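Section 4: Layering and storing your bed covers

I wrote the first version of this section in April for my own guest room, and it has grown a bit since then. It covers making up a bed with several layers, stripping it back down, and putting everything away so you can find it again. I'll use my own names for the bedding, so when I say Meltico I mean the plush blanket, Brito is the quilted cover, and Boström is the fleece. You can swap in whatever you own!

4.1 Before you start

Clear the bed completely, pillows included. Check the care labels while everything is in your hands, and shake out the fleece by an open window (dark fleece picks up every bit of lint in the house, mine especially).

Note: If a cover feels even slightly damp, stop and hang it up for another 30 minutes. Damp bedding folded into a closed wardrobe will smell by the end of the week.

4.2 Making up the bed

1. Put on the fitted sheet, starting with the two corners at the head end.
2. Spread the plush blanket over the whole bed. If yours has a border, use it as your guide and let it hang evenly on both sides.
3. Smooth it from the middle out with flat hands. Plush shows every stroke, so go in one direction.
4. Fold the quilted cover lengthwise and lay it across the bed. I like mine on a slant — it's easier to grab on a cold night and it looks less stiff.
5. Put the fleece on last, on top of the quilt. Don't fuss with it.
6. Set the pillows at the head end. 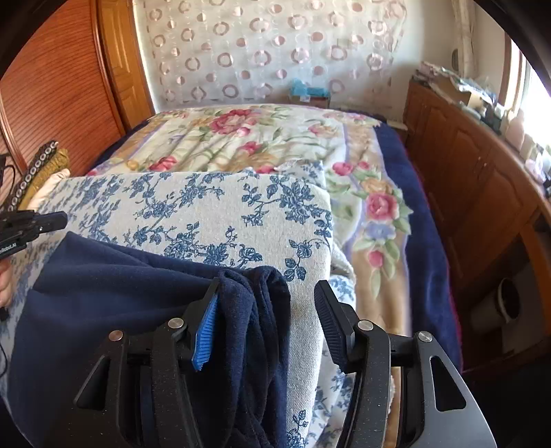 Fig. 4-1. Navy fleece over the blue-and-white quilted cover, with the rose blanket underneath.

I know florals on florals isn't for everyone, but I love it. A plain dark fleece calms the whole thing down, and if you only have patterned covers, a solid sheet folded into a wide strip does the same job.

4.3 Taking the layers off again

1. Lift the fleece from the middle and bring it up in one bunch, then shake it open away from the bed.
2. Fold it in half twice and set it on a chair.
3. Take the quilt by its two short ends and fold them toward each other. Keep the printed side out.
4. Roll the plush blanket from the foot end. Rolling takes longer than folding, but you won't get those hard creases across the pile.

Caution: Don't drag the fleece across a quilted cover if you're wearing rings or a bracelet. One snag in the stitching and you'll be looking at it for years (ask me how I know).

4.4 Storing

Heavy things go at the bottom of the wardrobe, fleece on top. I use a Vevetti cloth bag for the quilt and leave the zipper open 2 inches so air can get in. Every 16 weeks I take everything out, refold it along different lines, and wipe down the shelf.

Caution: Keep bags and stacks clear of a sliding or slatted door. If fabric gets caught, ease the door back slowly and free it by hand — don't pull.

For washing temperatures and drying times, go to Section 5.

Last revised 2020-06-23 | Questions? Use the contact form | All rights reserved | Back to top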